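The Joy of a Box You Can See Into

Agnes Kristiansen owned almost 140 scarves, wraps and odd bits of cloth when she gave up on drawers. Now it all lives in clear bins, and I am a total convert! You spot the color you want from across the room, grab the handle and go — no digging.

Her rule at Sandberg, the sewing studio she opened in April, is one color family per bin. Greens go in the big one, rusty browns in the small one, and anything she can't place waits on the table.

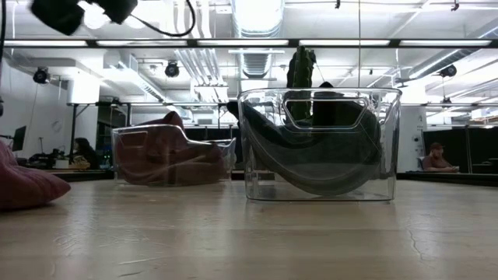

2 min read

The green cactus-shaped object shares the larger bin with the dark cloth, and I love it there. Agnes folds loosely and stops at six pieces a bin.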